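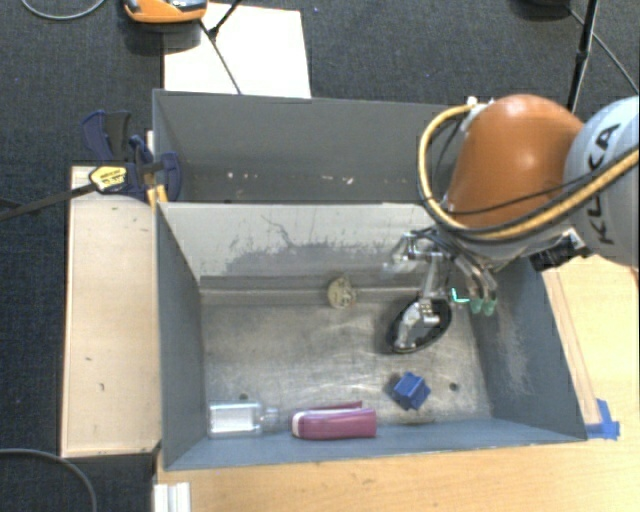

Search this notebook Search

November, Saturday, late morning start

Garg sector, incident coding, second pass

Carried over from last entry: Usman's codes and mine disagree on too many of the Garg ridge events. Goal today was to find out whether the disagreement comes from the codebook or from the map layer. Answer so far is both, with the map layer doing more damage.

Working set is 342 incidents, after dropping duplicates reported by both sides' press on the same day with matching location. Each row has date, reporting side, place name as printed, coordinates as assigned, incident type, force size (if given), outcome, source. Location confidence is a separate column, high / medium / low, and I now think it was filled in too generously on the first pass.

Double-coded subset: 33 rows, drawn at random from the ridge and river stretches only. Usman Zaidi and I coded separately from the same source text. We differ on incident type in 6 of them. Went through all of those before lunch.

Most are the patrol / incursion split. The codebook says "patrol" when a unit moves inside territory its own side administers and "incursion" when it crosses into territory administered by the other. Fine on paper. It assumes we know who administers the spot, and on the upper Garg that is the thing in dispute. Usman was using the Trovetti line as the default. I was using the line of actual posts. Neither of us wrote that down. Agreed to stop using either as a default and add a third value, "movement in overlap," for anything falling between the two lines. Intent and legality stay out of the type column.

One of the others is a plain reading error of mine. The communique says the tents were "removed" and I had coded a destruction. Changed to withdrawal, flagged. The word is used in both senses in the older statements, so I searched the full set for it and put the hits in a side sheet for Kgomotso, who reads the originals. Do not recode any of these off the translation.

Map layer

The Trovetti line as we have it was traced from the reprint sheet. Scale of the reprint is unclear after reduction. Dumisani Nkosi checked the tracing against the textual description in the boundary protocol and found the two part company north of the Stastutlow confluence. The text follows the watershed. The drawn line follows a spur to the east of it, then rejoins. The offset is some 1000 meters at the widest, which is larger than the stated error on any of our high-confidence coordinates.

Consequences:

– Any row in that gap coded as a crossing on the basis of the drawn line may not be one on the basis of the text.
– The two governments cite different documents here. The northern side quotes the text, the southern side attaches the map. Both can call the same patrol a violation and be consistent with their own exhibit.
– Our overlap polygon has to include the gap. It currently does not.

Nkosi is redrawing it as two separate lines, text version and sheet version, no averaging. I would rather carry both through the analysis than pick one. File naming: trovetti_text and trovetti_sheet. The old single layer goes in the archive folder, read only, and should not be joined to anything new.

Note for whoever writes the methods section: the protocol has no clause saying whether map or text prevails. I read it twice. Petronella Van der Merwe thinks there may be an exchange of letters after signature that deals with it, referenced in a footnote to the Stivthorpe talks record. She has requested the volume. Until it arrives, do not write that the matter is "unregulated." Write that the protocol is silent.

Place names

Stastutlow is used for at least a village, a stream and a customs post. The customs post is well downstream of the village. On the first pass every bare mention was assigned the village coordinates. I went back over the ones near the river and moved them to low confidence unless the source names the feature. Several reports of vehicle standoffs make much more sense at the post, where there is a road. No coordinates changed yet, only the confidence flag.

Quiet period after the Stivthorpe talks

The dip in incidents after the talks was the result we were most interested in. It gets weaker with stricter location rules. Part of it is also a reporting change: the northern ministry moved from daily to weekly bulletins at nearly the same time, and the weekly ones merge small events into a single line. Tried two fixes:

1. Collapse the daily series to weeks before and after. Dip remains, smaller.
2. Use only southern press across the whole period. Dip remains in the river stretch, disappears on the ridge.

The second is the more interesting. The talks produced a notification rule for river crossings and nothing for the ridge, so a river-only effect would fit. It would also fit snow closing the ridge early that year. Need pass closure records before saying anything. Dumisani Van der Merwe has the road maintenance logs and says they are patchy but usable for the main pass.

Not to be put in the draft: the chart from the first pass. Usman, please take it out of the shared slides as well.

To do

– Codebook: add "movement in overlap," rewrite the patrol and incursion entries, add worked cases from today's disagreements. (me)
– Recode the double-coded rows under the new rule, separately, no discussion until both are in. (Usman, me)
– Two Trovetti layers and a new overlap polygon. (Nkosi)
– Side sheet on "removed." (Kgomotso Mahlangu)
– Stivthorpe footnote and letters. (Petronella)
– Pass closure dates. (D. Van der Merwe)

When initialing the log, the two Dumisanis should sign DN and DVM. There are three entries signed only D and I cannot tell whose they are.

Stopped at 4:40. Backup of the working set made before any of the confidence flags were changed, saved next to the old layer.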